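**Wallpaper on three sides of a small play table nook, matt or washable?**

**evdokia_p** wrote:

Hello all. I am finishing a small nook for table games and the children's toys. It has a tabletop in grey marbled pattern and walls on three sides, and I must decide if the wallpaper stays. It is a pale lavender-grey with little darker flower clusters. My brother says it is too old-fashioned and I should paint everything white. I paid $200 for the paper, so I am not in a hurry to remove it.

In the back corners I have silver aluminium posts, and there is also a thin metal rail on the back edge of the table. I like them, but I am not sure if they go together with flowers.
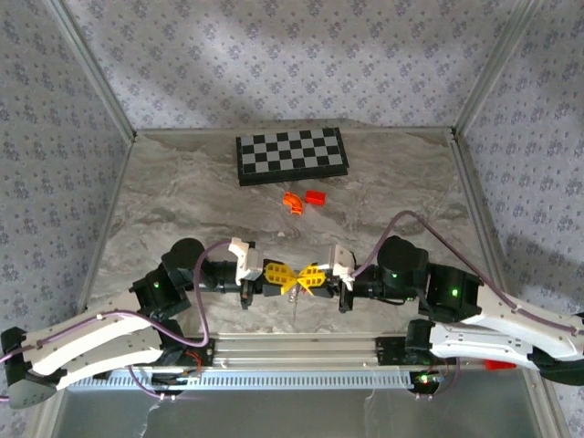 My second question is about the toys. The folding chessboard has a black border and the squares are black and light grey, so it suits the table quite well. The bright toys are another matter. Should I look for a drawer, or a box with a lid? I was looking at the Mellby box, but it is 4 cm too deep for the shelf I have.

Thank you for every advice.
Evdokia Politis

---

**selva_akanda** wrote:

Keep the wallpaper! The colour is calm and the pattern is small, so it will not fight with a chess position. White walls near a grey table would look to me like a dentist's office.

For the toys I would take a low open tray. With a lid, the children in my house simply put things on top of the lid.

---

**gumleaf_689** wrote:

Have to disagree about the paper. Flowers on one wall, fine. On all three it closes in on you, and with metal posts in the corners it's neither cottage nor workshop. I'd leave the back wall and paint the two sides in the grey of the table.

The red block and the orange bendy piece are the best thing in there, by the way. Don't hide the toys in a drawer.

---

**evdokia_p** wrote:

@gumleaf_689 I did think about painting the sides. But then the edge of the paper must finish behind the posts, and I am afraid it will lift there. Did you do this yourself somewhere?

---

**gumleaf_689** wrote:

Yes, in our hallway. Run a bead of clear sealant down the join. Ours has been up since January and hasn't moved.

---

**tassie_tess** wrote:

Sealant on wallpaper, please no. It goes yellow and you can't get it off without tearing the paper. Use proper border adhesive and a seam roller. I used the Tulovis one and it was fine.

Nobody has answered the original question, though. If kids are using the table, you want washable. Test a damp cloth low down in a corner first, and if the print smudges, put a clear matt varnish made for wallpaper over it. Two thin coats.

---

**selva_akanda** wrote:

I agree with Tess about the sealant. About varnish I am less sure. On my Seppälä paper it made the colour darker, and I had to do the whole wall so that it was the same everywhere. Please try it on a leftover piece before you touch the wall.

And one thing about the chessboard: I would store it folded and upright. Mine was lying under heavy books and the hinge became crooked, so now one half does not sit flat.

Selvaraj

---

**evdokia_p** wrote:

I have 3 leftover pieces, so I will test the varnish on one and leave it a week near the window to see the colour. The paper stays on all walls for now, sorry gumleaf.

For the toys I will try the tray. Does somebody know if the Belon tray is sold also in grey? In the shop here I found only black.

---

**tassie_tess** wrote:

They had grey at my local, bottom shelf next to the placemats. Measure the shelf first, the rim sticks out further than you'd think.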